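4.2 The problem of the small jar

Of the 11 container types that participants in the Jivitville households were asked to sort, the small glass jar with a screw lid caused the most grief. Large jars get a shelf. Small ones get kept, apparently forever, on the grounds that they will come in handy – a claim our diaries support on 2 occasions.

We define a small jar as one that an adult can hide in a closed hand. Figure 3 shows one of the kind meant, glass with a black lid, set on a white board. Lid colour was recorded separately from lid fit, after a pilot round in which the two were cheerfully muddled.

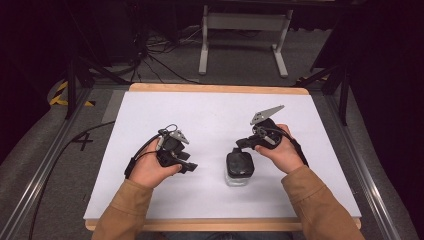

Figure 3. Small glass jar with black lid.

Han-gyeol Ma objected at the coding stage that a jar without its lid is a different object altogether, and should be filed with the drinking glasses, where most households had already put it. Si-woo Kong disagreed at some length. We settled on a separate code for orphaned jars and another for orphaned lids, and the second filled up faster.

Across all 2,337 diary entries, jars were moved far more often than they were opened. In 6 households the same jar travelled from bench to cupboard and back through most of December without anything going into it. Participants described this as tidying, and we have kept their term.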